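Subject: Re: [ritthorpe-riders] Spring schedule, entry fees and the barn move
Date: Jan 3, 2023

On the spring schedule, the poster wrote:

> Has anything been settled for the April show yet? I have two horses
> to get fit and I would like to know if it is the Ploson grounds again
> or the new place. Also, are the jumper classes still going to be split
> by height, or are we back to one open class? Last year I paid for a
> stall I didn't use and I'd like to avoid that. And who do I send the
> vaccination papers to?

Answers below, in the order you asked, plus a few things other people have written to me about off list.

The April show is at Ploson again. The new place does not have its footing in yet and I don't want to send out a prize list for a ring I haven't ridden in. If the footing is finished by summer we can look at it for the fall show.

Jumper classes are split by height. We tried the single open class two seasons ago and the small horses were being asked to go against horses that belonged in another division. The split made for a longer day, but entries went up. There were 71 rides over the weekend last spring, and the bulk of the extra ones came in the two lowest heights. I would keep it as it is.

Stalls are now separate from the entry. You tick the box if you want one and leave it blank if you don't. If you trailer in for the day you pay the grounds fee only. Stalls can be canceled with a full refund until the entries close. After that we have already ordered the bedding and you will be charged.

Vaccination papers go in with the entry form. Please don't send them to the list. A few people did that last year and it filled up everyone's mail with scans.

The rest of this is about the tack room move, which has been asked about more than the show has.

1. Lockers. The old lockers are staying at the old barn. The new tack room has open racks along one wall and hooks on the other. Each boarder gets one saddle rack, two bridle hooks and a space on the shelf for a grooming box. If you have more than one horse here, write to me and I'll see what is left after everybody has a place.

2. Small items. Studs, spare keepers, braiding bands and the like need to be in something with a lid, with your name on it. We swept up a coffee can's worth of loose studs when we cleared the old room, and I would like to keep them out of the aisle. Any closed container will do. Wire shelves are fine for boots and wraps, but things fall through them.

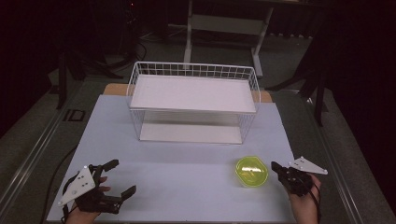 3. Blankets. Winter blankets can stay on the stall fronts until the end of the season. After that they go home or to the cleaner. Drosico is picking up from the barn again this year. Tag each blanket with the horse's name and yours, and knock the worst of the mud off first. They turned several back last time for being too dirty.

4. Jumps. The poles and standards are being moved in one load. Please don't take any over on your own, even if you have room in the trailer. We lost track of a set of cups that way. The water tray has a split in it and is not coming with us. If anybody wants it for a planter, take it.

5. Cost. The move came to $1,720, which covers the truck, the new saddle racks and the lumber for the mounting blocks. It was paid out of last year's show income. There will be no extra charge to boarders and the monthly board is not changing.

On lessons: the Tkachenko clinic is still on and still full, with 23 riders over the two days. I have a waiting list and I go down it in order. If you are signed up and your horse is off, tell me early, even if you think he might come right. Auditors don't need to sign up. Bring a chair, as the bleachers are at the far end and you can't hear a thing from there.

One more item on the show. We are short on people for the in gate and for setting fences between divisions. If you are only riding in the morning, consider staying for part of the afternoon. Anyone who works a half day gets their grounds fee back, and lunch.

The prize list goes out to this list first and then to the other barns. I'll post again when the judge has signed the contract. The one we used last spring has a conflict that weekend, and I am waiting on an answer from somebody else.

Please trim the quoted text when you reply. The digest people are getting the whole thread every time.

Ritthorpe show office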